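Cukemia更新服务条款与内容使用规则，明确用户投稿权利归属及第三方链接责任

2021年2月25日，Lestside讯

在线写作与资料分享平台Cukemia今日公布新版《服务条款》及配套的《内容使用规则》。新版文件自公布之日起对新注册用户生效，现有用户在下次登录时会看到确认页面，确认后适用新条款。此次修订涉及用户投稿的权利归属、平台自有内容的使用范围、第三方网站链接、商标使用、侵权通知与申诉、账户终止后的数据处理，以及争议解决方式。

旧版服务条款沿用的是平台创办初期的文本，当时网站只提供文章存放和浏览功能，没有协作编辑，没有公开书架，也没有面向机构的账户。随着功能增加，有关规定陆续写进了帮助页面、公告和邮件通知，彼此的措辞并不一致。新版文件把这些分散的规定合并到同一处，旧的公告页面保留供查阅，但不再具有约束力。

Cukemia法务与政策负责人Reda Radwan表示：“用户来信问得最多的，是自己写的东西放到网站上以后还算不算自己的。旧条款里其实有答案，但是写在第十一节的一个从句里。新版把它挪到了最前面，单独成一节。”

用户投稿的权利归属

新版条款规定，用户在Cukemia发布的文章、笔记、图片、表格和评论，著作权归用户本人或原权利人所有，平台不因用户上传而取得所有权。

为了让网站正常运行，用户需要授予平台一项非独占、免许可费的使用许可。许可的范围限于存储、备份、转换格式、在用户选定的可见范围内展示，以及生成站内搜索所需的索引。用户把内容设为“仅自己可见”时，平台不得将其用于首页推荐、邮件摘要或任何对外宣传。用户删除内容后，许可随之终止，备份副本按照数据保留的规定清除。

旧版条款中“平台可在任何媒介上使用用户内容”的表述已经删除。平台如需将用户文章用于宣传册、展览或合作出版，必须另行取得书面同意，并在征求同意的信件中写明用途、期限和署名方式。用户不回复的，视为不同意。

多人协作的文档，各参与者对自己撰写的部分保留权利。文档创建者可以决定文档的可见范围，也可以移除参与者，但不能据此主张拥有他人撰写部分的著作权。参与者退出时，可以导出自己撰写的段落。

平台自有内容

网站的界面设计、图标、排版模板、帮助文档、编辑部撰写的专栏文章和相关程序代码，属于Cukemia及其许可方。用户可以在使用服务的过程中正常浏览、打印和引用这些内容，但不得整站复制，不得去除版权标记，也不得将模板单独打包出售。

编辑部专栏文章允许转载，转载时须保留标题、作者署名和原文链接，不得删改正文。需要翻译、节选或改编的，请先来信说明。教师在课堂上使用专栏文章，可以直接复印分发，无须申请。

使用平台排版模板制作的成品文档，归用户所有，可以用于商业用途，包括印刷出售。限制只适用于模板文件本身。 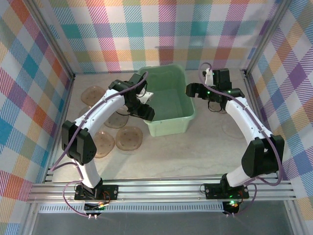
第三方网站与服务

Cukemia的页面上有两类外部链接，一类由编辑部添加，另一类由用户在文章中自行添加。新版条款说明，平台对这两类链接所指向的网站都不拥有所有权，也无法控制其内容、收费标准和个人信息处理方式。用户访问外部网站前，应当自行阅读对方的条款。

编辑部添加的链接会定期检查，失效或者内容发生明显变化的予以撤除。用户添加的链接不作事前审核，收到举报后处理。链接指向恶意软件、冒充他人的登录页面或违法内容的，平台可以不经通知立即停用，并在事后向发布者说明。

部分功能依靠外部服务商提供，包括支付、邮件发送和文档转换。新版条款附有服务商类别清单，列出各类服务商可以接触的数据。文档转换服务只接收待转换的文件，不接收用户的账户名和联系方式。服务商类别发生变更时，清单会同步更新，并在用户的通知栏中提示。

接入平台接口的第三方应用，由其开发者独立承担责任。用户可以在账户设置中查看已授权的应用，并随时撤销授权。撤销之后，应用不能再读取新的内容，但此前已经取得的数据如何处理，要看该应用自己的规定。

商标与名称

“Cukemia”的名称和标志属于平台运营方，“Wudville”是平台公开书架功能的名称，同样受到保护。用户可以在文章中如实提及这两个名称，例如写明文章首发于Cukemia，或者介绍自己在Wudville上的书单，不需要事先许可。

以下情形需要书面许可：将标志印在出售的商品上，在域名或应用名称中使用上述名称，以及以可能使人误认为存在合作关系的方式使用标志。读书小组和学校社团在活动通知中使用标志的，可以下载网站提供的标准文件，不得改变比例和颜色。

侵权通知与申诉

认为站内内容侵犯自己权利的，可以通过网站底部的“权利通知”页面提交材料。通知应当包括权利人的姓名或名称、联系方式、被指侵权内容的具体地址、权利证明，以及对所述情况属实的声明。材料不全的，平台会退回并注明缺少的项目，不会直接作出处理。

平台收到完整通知后，会转给内容发布者，并根据初步情况决定是否暂时限制访问。发布者可以提交反通知，说明自己有权使用该内容。双方说法不一致、平台无法判断的，由双方通过法律途径解决，平台按照生效的裁判文书执行。

去年一年，平台共收到权利通知323份，其中199份材料完整，进入转送程序。其余通知大多没有写明具体地址，只给出了作者主页或搜索结果页。新版通知页面因此增加了地址校验，填写的地址不能对应到单篇内容时，系统会提示重新填写。

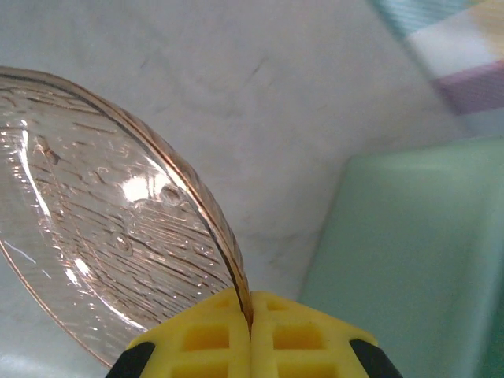

对于反复提交不实通知的人，平台可以限制其使用在线通知页面，改为只接受书面邮寄材料。对于反复侵权的用户，平台可以暂停其发布功能，情节严重的终止账户。旧版条款没有规定终止前的通知义务，新版要求平台事先发出警告，写明涉及的内容和依据，并给予申诉机会。涉及诈骗、恶意软件或人身威胁的除外。

申诉由没有参与原处理的工作人员复核。复核结果以书面形式告知，维持原处理的要说明理由，撤销原处理的应当恢复内容及其原有的评论和收藏记录。

账户终止与数据处理

用户可以随时关闭账户。关闭前，系统会提供导出选项，导出文件包括文章正文、修订记录、附件和本人发表的评论，格式为纯文本和通用的网页文件。协作文档只导出本人有权查看的版本。

关闭账户时，用户可以选择删除全部公开内容，也可以选择保留文章并将署名改为匿名。没有作出选择的，按照删除处理。他人在文章下方发表的评论，在文章删除后不再公开显示，评论者仍然可以在自己的账户中查看和导出。

长期未登录的账户不会自动删除。平台认为有必要清理时，会先向登记的邮箱发信，用户登录一次即可保留账户。此前有用户担心不常登录会丢失旧稿，这一条是根据这些来信写入的。

责任范围

平台按照现有条件提供服务，会采取合理措施保障运行，但不保证服务在任何时候都不中断。计划内的维护会提前在首页公布。用户应当自行保存重要文稿的副本。

新版条款保留了责任限制的规定，同时写明，该限制不适用于平台故意或者重大过失造成的损失，也不影响法律规定的消费者权利。付费用户因平台原因无法使用服务的，可以申请延长相应的服务期限，或者按比例退款。

用户在文章中表达的观点由作者本人负责，不代表平台立场。站内有关法律、医疗和投资的文章，不构成专业意见。

条款的变更与争议解决

今后修改条款时，平台会在生效前公布修改前后的对照文本。涉及权利归属、收费和个人信息的实质性变更，会另行发送邮件。用户不接受变更的，可以在生效前关闭账户，付费用户可以取回尚未使用部分的费用。错别字更正和链接更新不另行通知，但会记入修订日志。

因使用服务发生的争议，双方应当先行协商。协商不成的，可以向运营方所在地法院起诉；个人用户也可以选择向自己住所地的法院起诉。旧版条款中强制仲裁的规定已经取消。

条款有多种语言版本，各版本内容不一致时，以用户注册时所选语言的版本为准。

意见征集情况

新版条款在公布前曾向用户公开征集意见，平台共收到1475条留言。意见集中在投稿许可的范围、模板能否商用和账户关闭后的评论处理。模板成品可以用于商业印刷的规定，初稿中没有，是征集意见之后加入的。

也有意见没有采纳。部分用户希望平台对所有外部链接进行事前审核，平台考虑到链接数量和更新频率，仍然采用收到举报后处理的方式。另有用户提出允许转让账户，因为涉及协作文档的权限和付款记录，本次没有列入，留待以后讨论。

“条款比以前长了一些，”Reda Radwan说，“我们在每一节前面加了摘要，摘要只是方便阅读，有出入的时候看正文。要是正文还有读不明白的地方，请直接写信来问。”

文本查阅与客服安排

新版《服务条款》和《内容使用规则》全文可在网站底部“条款与规则”栏目中查阅，同一页面提供新旧对照文本和可打印版本。机构账户的管理员会另外收到一份说明，列出需要向成员转达的事项。机构与平台另有书面协议的，协议中有约定的部分按照协议执行。

客服部门在2月内增设条款咨询邮箱，与原有的技术支持邮箱分开处理。来信时请注明账户名和所涉条款的节号，请勿在邮件中附上密码或支付信息。

关于Cukemia

Cukemia是一家在线写作与资料分享平台，总部设在Lestside，提供文档写作、多人协作、排版和公开书架服务，用户包括个人作者、教师、读书小组和小型出版机构。

媒体联系
Cukemia法务与政策部
联系人：Reda Radwan
媒体可通过网站“新闻中心”页面的联系表提交采访申请，并索取条款对照文本。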